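We use cookies to remember your settings. Accept | Manage

# gornport-clearances

Log of demolition orders, land seizures and forced evictions in Gornport district and the Jestent road villages. One row per order. Started by Tanko Ibrahim, now kept up by whoever has the password that week.

## What's in it

- `orders.csv` - the main file, 333 rows
- `visits.csv` - site visits after an order was served, 33 rows so far
- `sources.txt` - where each row came from, by row id

Semicolons as separators, not commas. Sorry. Addresses have commas in them and the old sheet broke every time.

## Columns (orders.csv)

- `row_id` - never reused, gaps are deleted duplicates
- `served` - date on the paper, not the date the family got it. Sometimes weeks apart
- `place` - village or quarter
- `reason` - as written on the order. Mostly "no permit". We do not correct it
- `carried_out` - yes / no / part / unknown
- `notice_days` - days between paper and bulldozer. 15 is the legal minimum, plenty of rows are under that
- `appeal` - court ref if there is one
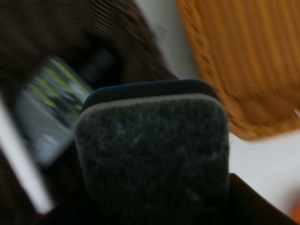 Blank means we don't know. It does not mean zero. Please don't fill blanks with zeros, somebody did this in July and it took ages to undo.

## How rows get added

Family or neighbour reports it, or it gets posted on the council board. Needs two sources before it goes in the main file. A photo of the order counts as one. A phone call from someone who "heard" does not count.

Names of families are left out unless they asked for them to be in. House numbers cut as well. If you hold the full version do not email it.

## Known problems

- Danladi quarter is under-counted, badly. No regular contact there after the checkpoint moved
- Trarberg spelled three ways in older rows, search for all of them
- `part` used differently by different people. Some mean one room gone, some mean the outer wall
- sheds and animal pens logged with the houses before the columns were sorted out. Over 15 of these still to be split off
- rows 2 and 33 may be the same plot, waiting on the land office
- water tanks and wells not coverd at all

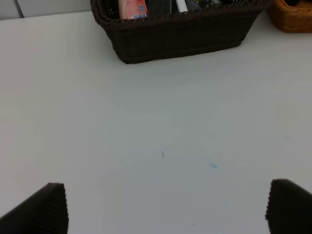
*Dark brown woven basket on a white table.*

## Using it

Free to use for reporting, research, court papers. Say which version you had. Don't publish a total as "all demolitions in the district", it is only the ones that reached us and the real figure is higher.

Don't put it on a map below village level. Asked for by the families, not up for discussion.

## Corrections

Open an issue with the row id and what's wrong. If it's about a named person send it to Tanko directly and keep it out of the issue. Replys can be slow when there is a clearance on.

Last updated: 10/18/20

Related

- jestent-road-closures
- gornport-permit-refusals
- Trarberg land office notices, scanned
- Danladi school access log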